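Wooden desk, home office corner, quick tips

Doing this fast, have to be somewhere at 4. People keep asking in the comments about desks that wobble, drawers that stick, tops that go sticky under the laptop. So all in one place.

WOBBLE

Check the floor first. Turn the desk 90 degrees, wobble again. If a different leg lifts, it's the floor. If the same leg lifts, it's the desk.

Floor problem: felt pad on the short leg, stack a second one if needed. Don't use folded cardboard, it squashes flat in a month and you're back under there.

Desk problem: usually the bolts where the leg meets the apron (the board that runs around under the top). Turn it upside down on a blanket, snug everything up by hand first, THEN go around with the wrench. If you crank one corner down before the others are in, the whole thing sets crooked.

Screw just spins? Hole is stripped. Toothpicks and wood glue, pack the hole, snap them off flush, let it dry overnight, put the screw back in. Old trick, still works. For a big hole use a bit of dowel.

STICKY DRAWER

Take it out. All the way out. Vacuum the runners, you'll find a paper clip or half a pencil jammed at the back. Rub a candle stub along the wood runners, both sides. Plain white candle, not the scented jar kind, those are too soft and leave gunk.

Still sticking in summer and fine in winter = the wood is swelling. Wait for a dry week, then sand the tight spot with 220 paper. Little at a time. You can't put it back.

Wax after. I use the Gruneo paste but any clear paste wax is ok.
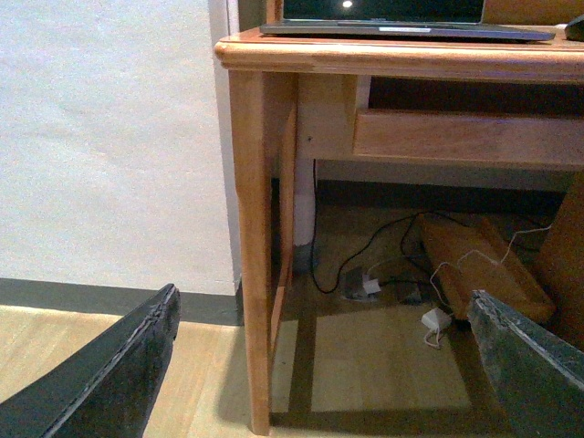 Shallow drawers are great for about a week and then they're soup. Put in flat stuff only. Pens, notebook, charger that isn't being used. Cut-down cereal boxes make perfectly good dividers and they cost nothing. If it won't lie flat it lives somewhere else.

THE TOP

Varnish does not like:
- hot mugs
- rubber feet left in one place for years
- alcohol wipes (the big one!!)
- anything with bleach in it

Rubber feet can react with the finish and leave marks that don't wipe off. Move the laptop every so often, wipe under it. Or stick a thin cork mat down. Cork is cheap, I got a roll from Carkden and still have most of it.

Daily: dry microfiber. Weekly: barely damp cloth, one drop of dish soap in 500 ml of water, wring it out hard, then dry right away. Don't let water sit on the edge, thats where the finish wears thin first. Rounded edges get rubbed by your wrists all day so do the edge with a bit of extra wax twice a year.

White ring from a cup? Try a hair dryer on low, keep it moving. If that does nothing, tiny dab of plain mayo, leave it a few hours, wipe off. Sounds dumb, smells worse, worked on mine.

Scratches: rub a walnut over the light ones. Deeper ones need a wax filler stick. Buy 2 shades and mix. The one that looks right in the package is always too orange. I have the Skemilex sticks, the set of 3, decent.

UNDER THE DESK

Dust goes straight to the baseboard behind and stays there. Dry paintbrush along the top of the baseboard, vacuum right behind it. Do it before the floor not after, ask me how I know.

Pull the desk off the wall a couple inches. Stops the back edge scraping the paint and gives the cables somewhere to go. If you've got a heating pipe back there leave more room then that, wood dries out and the joints open up.

Lift, don't drag. Get someone on the other end and take the drawers out first. Dragging is how legs get loose, see top of page.

Small holes and old nail marks in the side: leave them or fill them, doesn't matter for strength. Filler a shade darker than the wood looks more natural, like a knot.

CABLES

Velcro ties, not zip ties. You will need to undo it. Adhesive hooks under the top work if you clean with a dry cloth first and press for a full minute. Keep power bricks off the carpet.

Felt pads: check in May and again when the heating goes on. The Tichý ones with the nail in the middle stay put, but drill a small pilot hole first or you can split the leg. Stick-on ones slide off, usually with hair attached.

Will do chairs next time, same squeaks, different screws.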